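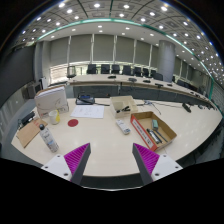 "El desayuno no es el problema, el problema es la cena a las once"

Marlina Ngau llega tarde y pide perdón dos veces. Viene de la consulta, trae prisa, tiene otra visita a las seis. Nutricionista, doce años en lo mismo, los tres últimos en Clirine, un centro pequeño de barrio donde atiende sobre todo a gente que trabaja a turnos. Enfermeras, conductores, panaderos. De eso queríamos hablar.

Lo primero que suelta, sin que le preguntemos: "No doy dietas en papel. Las di durante años y acababan en la nevera debajo de un imán". Ahora pide a cada paciente que apunte horas, solo horas, durante dos semanas. A qué hora comes, a qué hora duermes. Nada de calorías. "La mitad ya cambia algo por el hecho de apuntarlo, y eso que no les he dicho nada todavía".

El año pasado pasaron por el programa de turnos 482 personas. Llegaron al final 253. Le decimos que parece poco. Se encoge de hombros. "A mí me parece bastante. Son seis meses. Hay gente que cambia de trabajo, que tiene un hijo, que se aburre de mí".

¿Y pierden peso? Aquí se pone seria. Algunos sí, otros se quedan igual y duermen mejor, y hay quien engorda un par de kilos y viene contentísimo porque ha dejado de tener ardor. No quiere dar una media. "Me la piden siempre para el titular. No la doy".

El capítulo cenas da para largo. Según Ngau, el que sale a las diez de la noche llega a casa con un hambre acumulada de toda la tarde y se come lo que haya, de pie. Su propuesta es aburrida y ella misma lo dice: una merienda fuerte hacia las siete, lentejas si hace falta, en tupper, y al llegar a casa algo pequeño. "Un yogur, una tortilla, sopa. Las lentejas a las siete de la tarde les suena rarísimo. Luego me piden recetas".

Sobre los batidos sustitutivos. Le nombramos Skurach, que se vende ahora en todas partes, y resopla. No los prohibe. Tiene un paciente, camionero, que se toma uno en ruta porque la alternativa era bollería de gasolinera, y le parece bien. "Lo que no me gusta es el plan entero a base de sobres. ¿Y cuando se acaba la caja qué haces?". De las aplicaciones opina parecido. Usó Hivex un tiempo con los pacientes y la dejó en octubre, demasiados avisos. "Una señora me dijo que el móvil la regañaba a las tres de la madrugada, en plena guardia, por comerse un plátano".

Cameron Urquhart hizo el programa entero. Vigilante nocturno, 41 años. Lo llamamos después por teléfono, contesta entre ruidos de cocina. "Yo iba a por una dieta y me mandó a dormir". Bajó nueve kilos, ha recuperado dos. Lo que más le costó fue el café de las cuatro. Lo sigue tomando, pero corto. La báscula la guarda en el armario y la saca una vez al mes, más o menos, cuando se acuerda.

Volvemos a Ngau, que mira el reloj. Le preguntamos por el dinero. El programa completo cuesta 401 euros, seis meses, con nueve visitas y un grupo mensual que lleva su compañero Krishnamoorthy Chacko. ¿Caro? "Para un celador, sí. Se puede pagar a plazos y aun así hay quien no puede. Estamos hablando con el hospital a ver si entra algo por ahí, no puedo contar más". Chacko, que pasa por el pasillo, asoma la cabeza y dice que los grupos se llenan en invierno y que en verano no viene ni él. Se va.

Última, rápida. ¿Qué le diría a alguien que empieza turno de noche la semana que viene? Piensa un poco. Que coma antes de entrar, comida de verdad, caliente. Que lleve fruta y un puñado de nueces. Que no estrene dieta esa misma semana. "Con cambiar el sueño ya tiene bastante el pobre cuerpo. La dieta que espere un mes". Y agua, añade ya de pie, poniendose el abrigo, que de noche se bebe muy poca.

Las próximas plazas salen después del verano. Hay que apuntarse en recepción, preguntar por Qistina Sopacua, por las mañanas.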